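The Clip Drawer: An Afternoon With a Curtain Fitter

I went to Flokwood to talk about curtains and came home wanting to replace every rod in my house. That's what happens when you spend an afternoon with somebody who has been hanging drapes for 30 years and still gets worked up over a bad hem.

She runs a workroom called Hayat on the second floor above a shoe repair place. You climb a narrow set of stairs, and then you're in a long room full of fabric rolls and the smell of steam. She had the iron going when I walked in and didn't turn it off for me, which I liked right away.

"Sit anywhere there isn't velvet," she said.

I asked how she got started and she laughed. Her aunt sewed for a hotel, and the hotel was always behind. "I was the kid who pressed the pleats. I hated it! Then I went off and worked in an office for two years and hated that more."

The hotel work is still a big part of what she does. Last January she did every window in a guest house called the Drimari, 119 panels in all, lined and weighted, and the owner changed his mind about the color after the first 17 were already hemmed. I asked what she did with those. She pointed at her own windows. They're a sort of mustard, and they look great.

We got onto measuring, and this is where she really took off. Most people measure the window, she says, when they ought to be measuring the wall. "Go wide. Go high. Let the glass breathe. I see these lovely big windows with a curtain squeezed on like a sock." She wants the rod well past the trim on both sides, so the fabric can pull all the way back and you get your daylight. And she wants the hem just kissing the floor — she made a face when I admitted mine stop at the sill.

I also asked about money, because I always do. A plain lined pair from her starts at 200 dollars, and she knows that sounds like a lot next to a packet from the store. "So buy the packet. Then bring it to me and I'll put a proper hem on it. I don't mind. Half my street has done that."

What she does mind is cheap hardware. She keeps a drawer of the stuff that customers bring in, mostly rings and hooks and end caps, and she went through it with me piece by piece like a kid showing off baseball cards.
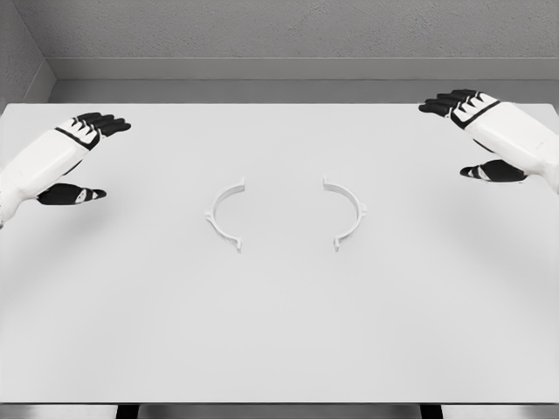

Words by the Gridon Home Desk | 23/08/2019

Plastic clips get a longer speech than anything else. She'll use them on a light cotton and that's it. Put them on something heavy and sooner or later you're up on a chair, she says, and it's always when company is coming. For lined drapes she sews in hooks by hand, and she showed me how, though I lost track around the third stitch.

Before I left I asked if she ever gets tired of it. She thought about that while she folded a panel over her arm.

"Of the ladders, yes. My knees are tired of the ladders. The cloth, no."

She's looking for somebody to take over the climbing, by the way. You'd have to be good with a drill and not mind being told to do it again. I measured my living room wall that same night, and I'm going back next month with my sad sill-length curtains in a bag.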